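Section 3. Hand unit: set up, first recording, shutdown

For Urrego Robotics Club members. Read Section 2 (charging and storage) first if you haven't. Takes a new pair of people most of a session, gets faster.

What you need

The Flakusus hand unit, its screen, the cable bundle in the zip bag. One printed marker card. A laptop with Nomon installed, version on the club drive, not the one off the old stick. Tape. A partner. Don't do this alone, one person wears and one person runs the laptop.

3.1 Before you plug anything in

1. Clear a patch of floor. Chairs back, bags against the wall.
2. Lay the cables out flat and look at each one. Bent plug, split jacket, anything weird — put it in the red bin and take another.
3. Check the wrist strap. If the stitching is going, tell whoever has the cabinet key that day.
4. Laptop on mains power. Nomon stops writing when the battery gets low and doesn't warn you.
5. Log in with the club account. Your own account can't see the shared folder.

CAUTION: Unit must be OFF when you connect or pull the main cable. The connector is keyed but you can force it if you try hard enough. Two people have tried hard enough.

3.2 Connecting

1. Main cable into the unit first, then the hub, then the laptop. In that order.
2. Screen cable goes to the port marked D. Port marked E looks identical and does nothing.
3. Leave slack at the wrist. A hand's width at least. If the cable goes tight when the wearer reaches out, it's too short, redo it.
4. Power on. Wait for the startup screen to clear. Don't press anything while it is loading.
5. In Nomon, open Devices and hit Refresh. The unit shows up as "hand". If it shows up twice, unplug the hub, count to ten, plug back in.

Note: the hub gets warm. Fine. If you can't keep a finger on it, not fine, power down.

3.3 Marker card

1. Card flat, face up, printed side clean. No creases through the black border.
2. Put it where the unit's camera can see the whole card from the start position. Whole card, including the white edge.
3. Tape the corners if people are walking past. Tape on the white only, never over the black.
4. Once calibration starts the card does not move. If it gets kicked, start 3.4 over. Don't nudge it back and hope.

Use the cards from the folder. Don't print your own at home, most printers scale the page to fit and then the size is wrong and every distance after that is wrong too.
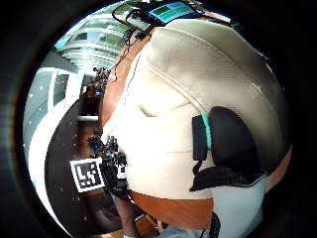 3.4 Calibration

1. Wearer gets into start position, elbow in, hand level. Sit or kneel, whatever you can hold still.
2. Laptop person opens Calibrate and picks the card number printed on the back.
3. Press Start. Wearer holds still until the beep.
4. Move slowly left, right, up, down. Slowly means slower than you think. Keep the card in view teh whole time.
5. Come back to start and hold for the second beep.
6. Read the result. Green, go on to 3.5. Yellow, do it once more. Red, see the table at the end.

Three yellows in a row counts as a red.

Write the calibration number in the log sheet before you do anything else. Every week somebody skips this and then we have a recording we can't use.

3.5 First recording

1. Make a new session in Nomon. Name it with your team letter and the task, no spaces.
2. Agree on the task out loud. "Pick up the cup and put it on the tray" is a task. "Do some stuff" isn't.
3. Laptop person says ready, wearer says ready, then Record.
4. Do the task once. Normal speed, no showing off.
5. Stop. Wait for the file to finish saving, the bar goes all the way across and then the name turns black.
6. Play it back before you record another one. Check for dropouts, check the hand didn't block the view at the important moment.

Bad takes: mark them bad, don't delete. The Arnham people score on the whole set and they ask about gaps in the numbering. Last season we handed in 3,703 takes and 467 of them were marked bad, and that was OK.

Target for this season is 1,150 good takes per team. Don't rush it at the end. Swap wearers when your arm gets tired, tired arms make shaky takes.

NOTE: New wearer means new calibration. Yes, even if it's only for one take. Back to 3.4.

3.6 Shutting down

1. Stop recording, close the session, then close Nomon.
2. Unit off. Wait for the screen to go dark.
3. Unplug laptop, hub, unit. Reverse of how you connected.
4. Coil cables loosely, over-under if you know how. Do not wrap them round the unit.
5. Marker card back in the folder, flat, tape off.
6. Padding gets wiped with the dry cloth only. No spray, no wipes from the kitchen.
7. Copy the session folder to the club drive. Thursday groups, do this before you leave, the laptops get reset over night.
8. Sign the log.

If something goes wrong

Unit not in Devices list: wrong cable order or bad hub port. Redo 3.2 from step 1.

Screen stays black: you're in port E.

Calibration red: card dirty, card creased, light too low, or the wearer moved before the beep. Fix the first three, then try again with someone counting out loud.

Freezes in the middle of a take: stop, save whatever is there, mark it bad, restart Nomon. Leave the unit on.

Smell of hot plastic: power off at the wall, hands off the unit, get an adult.

Anything else goes on the problem sheet inside the cabinet door, with the unit number. Section 4 covers uploading to Arnham.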